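Packaging and returns: frequently asked questions

Last updated 23/09/2024

These answers cover small boxed goods sent from the Istesov warehouse, including cartons with an inner clear wrapper. Pallet deliveries have their own terms, which are sent with the order confirmation.

Why are small items wrapped as well as boxed?

The carton carries the product information and takes the knocks in transit. The wrapper keeps dust and moisture off the contents and holds small parts together if an end flap comes open. Some lines arrive from the maker with both layers already in place. Others are wrapped at our packing benches in Brestier.

Should I keep the wrapper after opening?

Keep it until you have checked the contents against the packing slip. On many lines the batch code is printed on the film and nowhere else, so a wrapper thrown away too early can slow down a claim. Once you are satisfied with the order it can go.

How do I open a sealed wrapper without damaging the contents?

Tear from a serrated edge, across the seal. Do not pull the two faces apart, as the film tends to split down its length and small parts may drop out. If the film will not tear, cut it with scissors close to the seal. Craft knives should not be used on wrappers of any size.

What goes in which bin?

Cartons are plain card and go with paper and card, flattened. Wrappers are plastic film. Many household collections do not take film, and it should not be put inside the carton to save a trip. Check the local rules or use a supermarket film collection point.

Can the carton and the wrapper be left together?

No. They must be separated. A wrapper caught in the fold of a carton is treated as contamination at most sorting lines, and the whole load may be downgraded.
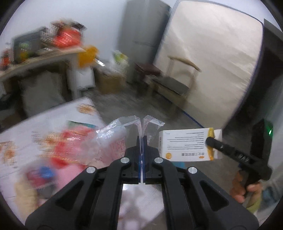

Clear printed wrapper and small white carton.

What do the codes on the carton mean?

There are normally two. The longer code identifies the product and is the same on every carton of that line. The shorter one is the batch. Quote both when you contact us. If the print is smudged or rubbed away, send the order number and we can look up the batch from the dispatch record.

The end flap was open when my carton arrived. Is it a fault?

An open flap is not treated as a fault if the inner wrapper is still sealed. Tuck flaps are not glued on the smaller cartons and can work loose under vibration. If the wrapper is also open, or the slip does not match the contents, report it within 30 days.

Do you accept returns without the original packaging?

Unopened goods must come back in the original carton. Opened goods can be returned without the wrapper if they are faulty. Repack them in any box of a suitable size, with enough paper to stop movement. Please do not tape directly onto the printed carton - tape lifts the print, and the codes are then unreadable at goods-in.

How small can a return parcel be?

The carrier we use, Morais, needs a label area of at least 20 cm on the longest side. Anything smaller should go in a padded envelope. Place the label flat on one face, without folding it round an edge.

Is there a charge for extra packaging?

Orders of up to 80 cartons are packed at no charge. Larger orders are quoted separately, as they usually need outer cases and corner boards. The quotation shows packaging as its own line.

Can I order cartons and wrappers on their own?

Yes, under the Fernura range. Cartons are supplied flat and wrappers on the roll. Printed versions need artwork approval first, and the proof must be signed before production starts. The stock list was revised in February, and sizes dropped at that point cannot be reordered.

Who do I contact?

For damaged or missing goods, write to Nelli Toivonen in customer returns. For materials, sizes and artwork, write to Khanyisile Naidoo in packaging supply. Include the order number in the subject line. Photographs are useful for transit damage - take one of the outer parcel with its label and one of the carton before anything is removed from it.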